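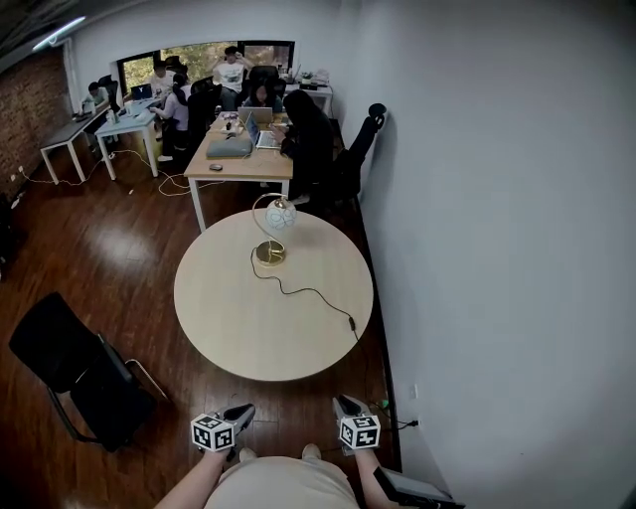 Notburga Rüegg wrote:
Swap the bulb before you give up on the reading corner! I went down to 2 lamps in my living room last January, both with warm bulbs, and I read twice as much now. A cool white bulb makes any room feel like the dentist.

pelel_38 wrote:
OK I'm sold on warm. But where do you put the lamp? Mine is behind my left shoulder and I still get a shadow right across the page.

Notburga Rüegg wrote:
Bring it forward and lower. I like the shade just under eye level when I'm sitting down, so I never look straight at the bulb. A round table is great for this - you can slide your chair along until the light lands where you want it.

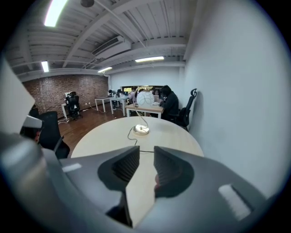

Also try it after dark, with the ceiling light off. I moved mine 5 times in one evening and the last spot was so much better than the first. Paperbacks with that grayish paper need it closer, by the way.
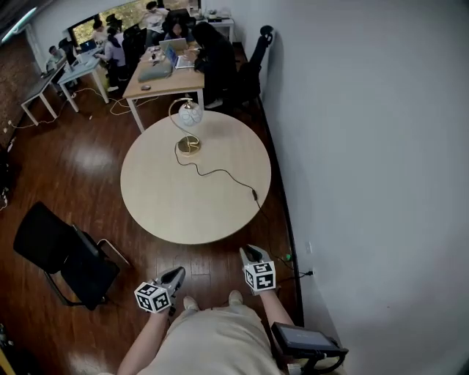
Achterberg wrote:
Gotta disagree on the ceiling light. One bright pool in a dark room wears my eyes out in 45 minutes. I keep a dimmer on low and the difference is huge.

pelel_38 wrote:
Same, I get headaches with just the one lamp.

Notburga Rüegg wrote:
Fair! I do leave the hall light on, so maybe I'm cheating a little. Still no overhead for me, it kills the mood.

irnia wrote:
Team dimmer here. Does anyone have a clip-on they love for bed? My husband goes to sleep at 9 and I have 38 chapters left in this monster of a book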